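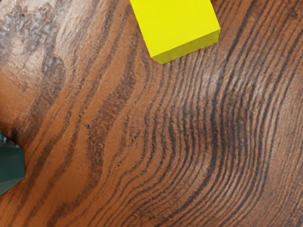 2 min read

Pre-run checklist, simulated pick cell "Lubis", overhead view
Checked by Ida Reuter, 19 October 2022. Comments are mine unless initialed.

1. Scene loads with the correct table texture.
Pass. Wood, heavy grain, the pale worn patch in the upper left. I still think the grain is too busy for a baseline cell. The tight curves on the right are the sort of thing an edge detector will happily call an object.

2. Arm parked clear of the overhead view before the reference render.
Pass. No arm or fingers in view. Please don't take this as proof that the park pose is right. It only says the arm is out of sight. Read the joint values too.

3. All objects fully inside the view.
Fail. The yellow cube runs off the top and the dark green block runs off the left side. Kourosh Fallahi says the policy "should cope." I would like to see that written down with a result next to it. Spawn margin is set to 7 in the config and I don't believe anyone has checked what unit that is.

4. Objects separated, no contact at spawn.
Pass, for the parts I can see.

5. Object colors distinct from the table.
Yellow: pass, very clean outline. Green: marginal. It is dark, and it sits next to dark grain. The paler facet at its upper left helps. Take that away with a different light angle and I'd expect trouble.

6. Camera pose matches the saved calibration.
Not signed. The file was last touched by the Wilar import script, which has overwritten it before. Sneha Ahuja to compare against the stored copy.

7. Physics settle time completed before first grasp.
Set to 20 steps. Log confirms 20. Whether that is enough for a many-sided block is another question, and the log doesn't answer it.

8. Random seed recorded.
Pass, seed 11. (K.W.: also in the run header now.)

9. Gripper force limit loaded from the cell file, default not used.
Fail. Default was in use again. Khairul Wattimena corrected it and reloaded. Recheck after every restart until the loader is fixed.

Status: hold. Items 3 and 6 open, item 9 to be rechecked. Send the new render to Irfan Simanjuntak before restarting the batch.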